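Datasets > Wellness > Keris Steam Room Log

Keris Steam Room Log: data card

The log holds cabin readings from the steam room and the dry sauna at the Tistenness bath house. Each row is one session. Columns: session_id, cabin, set_temp, mean_temp, humidity, minutes, aroma, light_colour. Temperatures are in degrees Celsius and humidity is relative, in per cent.

The release contains 2042 sessions, of which 129 have no humidity value. These are left blank and should not be read as zero. Sessions shorter than five minutes were dropped before export. 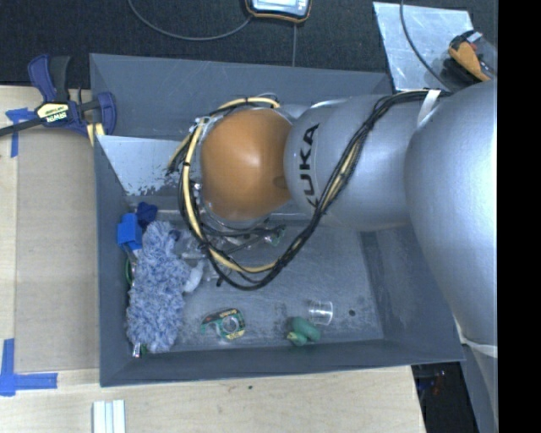
Does the log show whether steam bathing has any effect on health?

The log records cabin conditions only. It has no pulse, weight or skin readings, and no details of the bathers, so it can't be used to support claims about toxins or circulation.

Known problems: the steam room probe sits near the ceiling and reads high when the door has just been shut. The aroma column was typed by hand, so "eucalyptus" has several spellings. Light colour was not logged before October.

Files: sessions.csv, cabins.csv, aroma_codes.csv. Load cabins.csv first if you need the volume of each room.

Upkeep: Hiyori Onishi (readings), Clifford Dufour (export script). Send corrections to either, with the session_id and the column name.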